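Home | Products | Newsroom | Technical Library | Distributors | Contact

Dikotwood revises finish schedule and care guidance for Mota table line

9 Oct 2026
By Balakrishnan Nambiar, Technical Communications

TESTLEY - Dikotwood has issued a revised finish schedule for its Mota range of fixed-height tables, together with new care guidance for owners and a change to the way replacement parts are ordered. The revision applies to all Mota tables made from August onward. Tables made before that month remain covered by the earlier schedule, which stays available in the technical library under its existing title.

The main change is to the sealing of worktops. Under the earlier schedule, tops were sealed on the upper face and the visible edges, and the underside received a single thin coat. Under the revised schedule the underside and the fixing holes are sealed to the same standard as the upper face. The change was made after a review of returned tops at the Testley plant, which found that moisture entered most often through the fixing holes and the unfinished strip behind the front rail.

The review covered 941 returned tops received over a period of three years. Each top was cut, weighed and graded for edge swelling, surface staining and loss of flatness. Edge swelling was the most common fault. Loss of flatness was less common and was found mainly in the longer tops, where the center support had been left out during assembly or fitted in the wrong position. Surface staining was recorded but did not lead to a change in the schedule, as the stains were within the limits stated for the existing topcoat.

As part of the revision, the center support is now supplied already attached to the underframe on all tables in the two longest sizes. Installers no longer need to measure and mark its position. The fixing screws for the support have been removed from the hardware pack, and the assembly sheet has been renumbered to match.

Four top finishes continue in the range: plain light, plain dark, woodgrain and speckled stone-look. Colors are unchanged. The front rail continues to be offered in dark brown or natural. Gloss level has been lowered slightly on the two plain finishes to reduce glare under ceiling lighting, and sample chips made before August should not be used to match new tops against old ones.
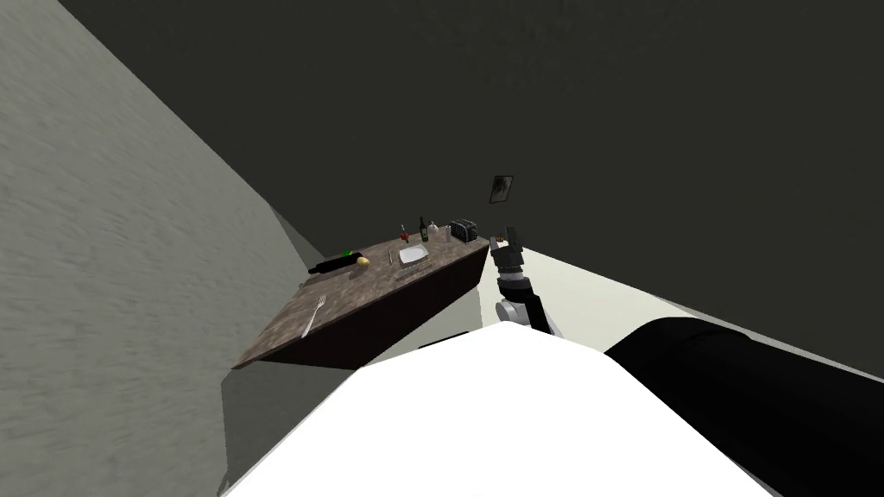 Computer rendering: long table, brownish speckled top with dark brown front side.

Drying time before packing has been extended to 30 hours at plant temperature. Tops were formerly packed on the day after the final coat, and a small share reached distributors with marks from the foam sheet. The foam sheet has been replaced by a paper interleaf. Distributors should store packed tops flat and keep them in the carton until the day of installation. Cartons may be stacked up to the height printed on the end label. Tops stored on edge are not covered for loss of flatness.

Care guidance for owners has been rewritten and cut to a single sheet. It advises cleaning with a damp cloth and mild soap, followed by a dry cloth. Bleach, scouring powder and solvent wipes should not be used on any finish. Hot pans should be placed on a stand. Standing water should be wiped up, particularly near joints and at the front edge. Wax and silicone polish are not needed and can interfere with later repair of the topcoat.

The sheet also gives instructions for checking the underframe. Bolts should be tightened after the first month of use and once a year after that. A table that has been moved between rooms should be checked before it is put back into use. Leveling feet have roughly 18 millimeters of travel. Where a floor is out of level by more than that amount, packing plates can be ordered as a separate part.

"The sealing change adds one pass on the line and one drying step," said Balakrishnan Nambiar of Dikotwood. "It does not change the outside dimensions of any table in the range, and existing drawings can still be used for room layout."

Replacement parts for Mota tables will now be handled by Pratero, which already supplies the hardware packs. Orders should state the table size, the finish and the batch code stamped on the inner face of the rear rail. Orders without a batch code will be accepted, but the finish may not match exactly. Tops, rails, legs, feet and bolts are all available singly. Underframes are supplied only as complete sets.

Distributors holding stock made to the earlier schedule may continue to sell it. Cartons made to the revised schedule carry a green band on the end label. Mixed orders should be avoided where several tables are to be placed end to end, as the difference in gloss on the plain finishes can be seen across a joint. The woodgrain and stone-look finishes may be mixed.

Prices for the Mota range are unchanged for the current list period. Lead times for the two longest sizes have increased by one week to allow for the longer drying time and the fitting of the center support. Lead times for all other sizes are as listed.

The revised finish schedule, assembly sheet and owner care sheet can be requested from the technical library. Printed copies will be included with each distributor's next scheduled delivery.

About Dikotwood
Dikotwood makes tables, benches and storage units for homes, schools and light commercial use. Its plant and offices are in Testley.

Contact: Dikotwood Newsroom, Testley | © 2026 Dikotwood. All rights reserved. | Back to top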